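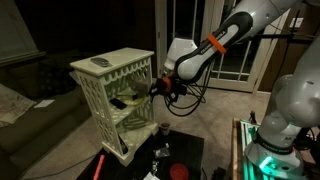
Evening run, gripper fingers in the middle shelf

Gripper opens by itself partway through a pick (two-arm home setup)
Forum > Faults and safety > Grippers and tooling

tinroof_bench
2019-12-22
I've got a fault I can't pin down and I'd like some other eyes on it.

Setup is two arms working in an ordinary living room, with one mounted on a wooden platform beside the aluminium frame. Both have Pakik grippers and both are run from one PC with Postum. We're working through the Nuden household list, so it's small everyday things: phone off a shelf, remote off the top, cups, bags, and a few jobs at the kitchen counter.

Every so often the gripper on the shelf arm opens with no open command in the log. The arm carries on moving. It doesn't stop, it doesn't flag anything, and the next step runs as if the object was still held. In July it was rare enough that I put it down to me. This week I ran the shelf pick 79 times and it let go on 13 of them.

What I've checked so far:
Supply voltage at the gripper, steady.
Finger screws and pads, all tight.
Swapped the USB adaptor at the PC end, no change.
Went through the script for a stray open, there isn't one.

Nothing broken yet apart from one glass. I'm more bothered by the fact that the arm doesn't know it has happened.

Re: Gripper opens by itself partway through a pick
mossgate
Cable. Look at that loop under the wrist. It's hanging in several strands with nothing holding it, and every time you go into the shelf it will be rubbing on something or being pulled. Intermittent data line, gripper drops off the bus, comes back up in its default state. On the Pakik the default state is open.

Re: Gripper opens by itself partway through a pick
lowgain44
I don't think you can say cable from that. Plenty of people run a loose loop because a tight one breaks sooner. I had the same symptom on Postum and it was the keep-alive. If the PC gets busy and misses the window, the driver closes the port and opens it again, and the gripper does its start-up routine. With two arms and cameras on one machine I'd look there first. The default timeout is 30 milliseconds and that is very short for a PC doing anything else.

Re: Gripper opens by itself partway through a pick
mossgate
Then it would happen at the counter and at the table too, on both arms. The OP says the shelf arm. Same PC, same driver.

Re: Gripper opens by itself partway through a pick
lowgain44
The OP says he ran the shelf pick 79 times. He doesn't say how many times he ran anything else. You're reading a pattern into where he looked.

Re: Gripper opens by itself partway through a pick
tinroof_bench
Fair point from lowgain44, I hadn't run the others enough to compare. I've now raised the timeout to the maximum Postum allows and done another batch on the shelf. It still opened. Fewer times, but it still opened, so I can't rule the timeout out as part of it.

One thing I did notice: it's nearly always when the wrist is turned well over to get the fingers in through the side of the shelf. It's a fancy openwork thing with arched cut-outs, so there's only a narrow way in.

Re: Gripper opens by itself partway through a pick
halfnut
Do the wiggle test before anything else. Arm stopped and locked out, gripper powered, closed on a block of foam. Move the cable by hand near the connector, then at each tie point, then where it leaves the arm. Leave the Postum monitor window open and watch the connection light. It takes five minutes and it will settle the argument.

Keep your fingers out of the gripper while you do it, obviously.

Re: Gripper opens by itself partway through a pick
quillfield
Can I raise the safety side, as this is in the safety section and everybody has gone straight to the connector?

A gripper that opens on loss of signal is a choice somebody made. For a hand trapped in it, open is the right answer. For a glass over a hard floor it's the wrong one. Either way the arm should stop. If it keeps going after losing its tool then the stop isn't wired to the tool fault, and that wants sorting whatever the cause is. I wouldn't run it with anyone on the sofa until then.

Also, what are you doing at the counter? If there's liquid involved I'd want to know which way it fails there.

Re: Gripper opens by itself partway through a pick
tinroof_bench
There is liquid, yes. The counter job is a bowl with seeds in it, and the gripper works right over the bowl. It has let go there too, on two occasions I can swear to. The wrist camera gives a fair idea of how close everything is, with the cup and the small bag on the dark side and the white appliance behind.
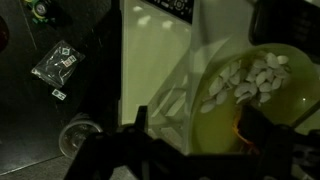 Re: Gripper opens by itself partway through a pick
quillfield
I'd stop that one today. Your housing is very close to the bowl in that view and I don't believe the standard Pakik has any rating for splashes. If the fingers spring open low down they could knock the rim, and you've got an appliance with its controls right behind. Put dry rice in the bowl until this is fixed. It won't be the same task but you'll still have an appliance.

Re: Gripper opens by itself partway through a pick
lowgain44
Bit strong. People run these over sinks. A sleeve over the housing and a tray under the bowl would do.

Re: Gripper opens by itself partway through a pick
quillfield
People run them over sinks with grippers that stay shut. I'd agree with you about the sleeve if the fault was found.

Re: Gripper opens by itself partway through a pick
halfnut
With quillfield on this. It costs nothing to leave the bowl out for a few days. Did you do the wiggle test?

Re: Gripper opens by itself partway through a pick
tinroof_bench
Done. Arm locked out, gripper shut on foam. Nothing at the gripper connector, I could bend it any way I liked. Nothing where it leaves the arm either. Then I got hold of the cable 23 cm back from the gripper, pulled it gently to one side and the connection light went out. Let go, light came back, gripper opened. Repeated it until I was bored.

I cut the jacket back at that spot. One core has gone inside the insulation and the ends just touch when the cable lies straight. From outside you'd never see it. It's right where the first tie used to be before I moved it, and I had pulled that tie up hard.

The bowl job is off the list for now.

Re: Gripper opens by itself partway through a pick
mossgate
So, cable.

Re: Gripper opens by itself partway through a pick
lowgain44
Cable, and he got fewer drops with the longer timeout, so the two add up. A short break that the driver could ride over became a full reconnect. I'd leave the timeout where it is now.

Re: Gripper opens by itself partway through a pick
quillfield
I wouldn't. A long timeout means the arm carries on longer before it finds out the tool has gone. Put it back to 30 once the cable is changed and let it trip. If it trips a lot, there's still something to find.

Re: Gripper opens by itself partway through a pick
lowgain44
We'll have to differ. A trip on a busy PC teaches people to clear faults without reading them, and I've watched that happen.

Re: Gripper opens by itself partway through a pick
tinroof_bench
New lead is in. I bought the Dufour flexible one, the sort meant for moving machinery, and ran it with soft hook-and-loop ties left slack enough to slide. There's still a loop under the wrist but it can turn now without anything being pinched.

In Postum I found the setting for tool loss, under the cell page and not under the gripper where I'd been looking. It was set to "warn". I've set it to "stop". Tested by pulling the plug with the arm moving slowly and nobody near, and it stopped both arms.

I've put the timeout back to the default for now. No drops on the shelf so far, though I've not done a full batch. The other arm has the same cable, same age, with the same hard tie on it, so that's getting changed before I run it again.

Re: Gripper opens by itself partway through a pick
halfnut
Good. Check the hold setting while you're in there. The newer Pakik firmware lets you choose hold or open on reconnect, and on mine an update put it back to open without saying so.

Re: Gripper opens by itself partway through a pick
tinroof_bench
Mine's on the older firmware and there's no such option on the page. I'll leave the update until the second cable is done, one change at a time. Will post the numbers from the next full batch in this thread.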